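Sitemap generator stops part way through a shop site, and how to split the output

Site tools and crawling > Sitemaps
Mar 5, 2026

Posted by koltum_web

I look after a small online shop selling tableware, built on the Escobar cart. I am using Enano (desktop version, Windows) to crawl it and write sitemap.xml. The catalogue has 400 product pages, plus category pages and a few text pages such as delivery and returns.

The crawl always stops at 254 addresses. There is no error. The log says "queue empty" and the file is saved as normal. The file validates, but the plates and bowls categories have only their first page of products in it. Everything from the second page onwards is missing. 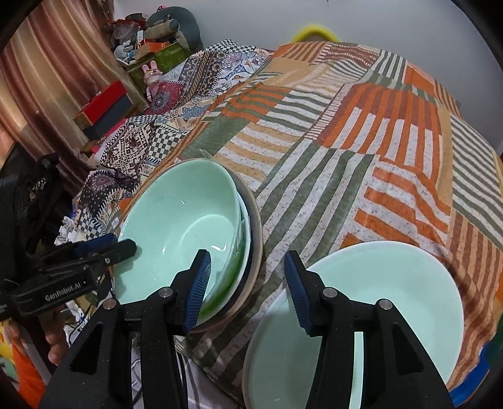 Settings as they stand: start address is the home page with https, crawl depth is unlimited, threads are set to the default, and the robots.txt option is ticked. I have tried raising the timeout from 30 seconds to 75 seconds and it made no difference at all, same total. I have also tried starting from the plates category instead of the home page. That gave fewer addresses.

The category pages have a "Show more" button at the bottom. In the browser it loads the next lot of products below the first lot and the address in the bar does not change.

Two things I would like to know. Is there a hidden limit in Enano, and can it write one sitemap for products and another for everything else?

Posted by Weltness

There is no limit at that number. "Queue empty" means the program followed every link it could find and had nothing left to request. A limit would be logged as "limit reached", and the unread addresses would be kept in the project file.

The cause is the button. Enano reads the HTML as the server sends it and does not run scripts. If "Show more" is a button element with a script attached, there is no href for the crawler to follow, so the second page of the category does not exist as far as it is concerned. Raising the timeout only helps when pages are slow to answer, and yours are answering.

To confirm it, open a category page, view the page source (the source, not the inspector, as the inspector shows the page after scripts have run) and search for "page=2". If it is not there, the crawler cannot see it.
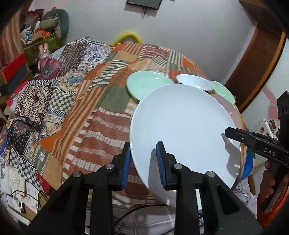
White plate from a tableware range

You have three ways round it, in the order I would try them.

Escobar has a setting under Catalogue, Listing, called "Plain paging links". Turn it on and the template prints ordinary links to page 2, page 3 and so on inside the listing. The button still works for visitors with scripts enabled. Clear the template cache afterwards or the old HTML will go on being served.

If your theme is an older one and ignores that setting, make a plain HTML page that lists all products by name, link it from the footer, and let the crawler find it. It is crude but it works, and it does no harm to visitors.

Failing both, export the product addresses from the cart as a text file, one per line, and load it in Enano with Project, Add addresses from file. They are put in the queue with the rest and checked in the same way. The drawback is that you have to export again each time the catalogue changes.

Also check the robots.txt file. Some Escobar installs ship with a line disallowing any address with a question mark in it. If yours does, the paging links will be found and then skipped, and you will be back at the same total. Skipped addresses appear in the log only if the log level is set to "full".

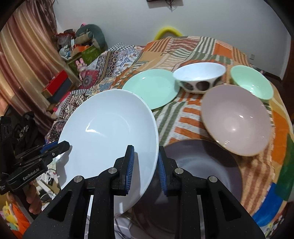 As for splitting the output, open Output, Groups, and add a group with the mask */product/*. Give it the file name sitemap-products.xml. Whatever does not match a group goes into the default file. Tick "Write index" as well, and submit only the index file to the search engines. Masks are tested from top to bottom and the first match wins, so put narrow masks above wide ones. Images get their own switch on the same tab — leave it off unless your image files have sensible addresses.

Posted by sitemapper_old

Had the same, I just used the sitemap made by the cart itself. Admin, Tools, Sitemap. No crawling needed. It will not tell you about broken links though, and on my version it put hidden products in as well. That may have been fixed in the June update, I have not looked.

Posted by koltum_web

No "page=2" in the source, so it was the button. Plain paging links are now on and the cache is cleared. All the products are in the file. The robots.txt did have the question mark line and I have taken it out. Groups work, but the mask needed /shop/ in front of /product/ on my install.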